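Manual-wind watch losing time after a service - send it back or leave it?

Asked in Watches and Clocks > Repairs and Servicing
Thursday, April 5, 2018

I have a Clornavach manual-wind, the small seconds model with the cream dial. I bought it second-hand and had it serviced in January by the Hirkumdale workshop, which is the authorised one for my part of the country. Before the service it ran slightly fast, and I had no real complaint apart from a stiff crown.

Since it came back the crown is lovely but the watch loses time. I wear it every day on my left wrist, wind it in the morning before I put it on, and take it off at night. It loses close to a minute between one Sunday and the next. The paperwork says it was tested in several positions and was within tolerance, but there are no figures written in.

My questions are:

1. Is that rate normal for a freshly serviced manual-wind?
2. Could it be something I'm doing, such as how I store it overnight?
3. Should I send it back under the service warranty, or live with it? The warranty runs for a year. Postage both ways with insurance is at my cost unless they find a fault, and the last job cost me 1,139 dollars, so I'm not keen to spend more.

I don't have a timing machine. I've been checking it against the clock on my phone.

Answer 1 (accepted)

A loss like that is seven or eight seconds a day. For a modern movement regulated to a tight standard it would be a bit poor. For an older manual-wind it's well inside what most makers would call acceptable. So it's unlikely there is a fault in the sense of something broken, but it may well be badly regulated, and a workshop should put that right without an argument.

Before you send it anywhere, collect some proper readings. A weekly total doesn't say much, as it mixes up the hours on your wrist with the hours off it. This is what I'd do:

Wind it fully at the same time each morning. Keep turning until you feel the crown stop, and don't force it past that. A lot of people stop early on a watch that's just been serviced, as the winding feels so much smoother than they're used to. A half-wound mainspring gives less swing to the balance, and the rate changes.

Set it to the second against a reliable clock. If your movement hacks, pull the crown out when the seconds hand reaches the top and push it in on the minute. If it doesn't hack, just note the difference at the start and work from there.

Write down the difference when you take it off at night and again when you pick it up in the morning. Now you have two rates, one for wearing and one for resting. Do this for a week, resting it dial up every night.

The second week, rest it crown up. The third week, try crown down. Put it on something soft and flat, away from speakers, tablets and anything with a magnetic clasp.
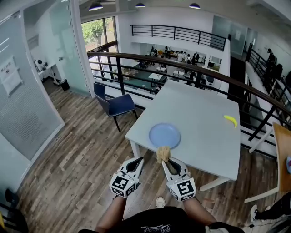 What the readings mean

If it loses in every position, it needs regulating. That's a few minutes' work for a watchmaker, and it should be covered.

If it loses on the wrist but gains when it's lying flat, you can often cancel one with the other by choosing the right resting position. Plenty of owners do this for years. My own Kaimal gains overnight dial up and gives it all back during the day.

If the positions differ wildly, say by more than 20 seconds a day, then something is off with the balance or hairspring and it should go back under warranty. Send a copy of your readings with it. Ask for the timing results in writing too, with amplitude and beat error, fully wound and again after 24 hours. They had a machine to test it on, so they have the numbers.

Answer 2

Check for magnetism first. Usually that makes a watch run fast, but I've had one go slow. Hold a cheap compass near the case and see if the needle moves. It isn't a perfect test, as steel parts can pull on it a little anyway, but a strong swing tells you something. Any shop can demagnetise it while you wait and mine didn't charge.

Answer 3

I had the same thing with a Clakberg. Sent it back, waited ages, it came back the same. Sold it. If I'd paid that much for a service I'd be asking for a refund.

Comment from the asker

Thanks. I was definitely stopping too early on the winding - there were a good six or seven more turns in it. I've started the overnight readings, dial up first. The compass needle barely moved. I'll ring the workshop for the timing figures either way.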